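## 4. Placing the Birkum room humidifier

Before you start, remove all tape from the tank and rinse it once with cool water.

1. Set the base on a firm, level surface.
2. Leave 12 inches between the base and any wall or curtain.
3. Fill the tank to the line and lower it until it clicks.
4. Plug the cord directly into an outlet. Do not use an extension cord.
5. Press **Power**, then hold **Mist** until the light turns green.

**Note:** The base covers rooms up to 400 square feet. In larger rooms, use two units and set both to Low.

**Caution:** Never move the unit with water in the tank. Water that enters the air inlet can damage the fan.

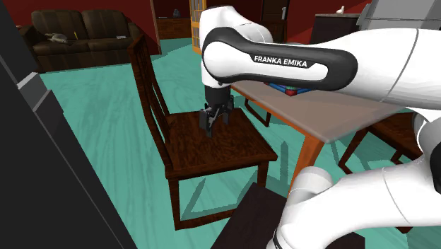
Mist settles on whatever is closest to the outlet, so keep the unit away from books, electronics and finished wood. Don't use a chair as a stand. A dark wooden seat like the one under the gripper will show white mineral spots first, and chairs get bumped. A low, waterproof shelf works well.

6. Check the floor around the base after the first hour. If it is damp, turn the mist down one step.
7. Replace the filter (part 453) every February, or sooner if it turns brown.

Filters are sold by Harketti. For cleaning, go to section 5.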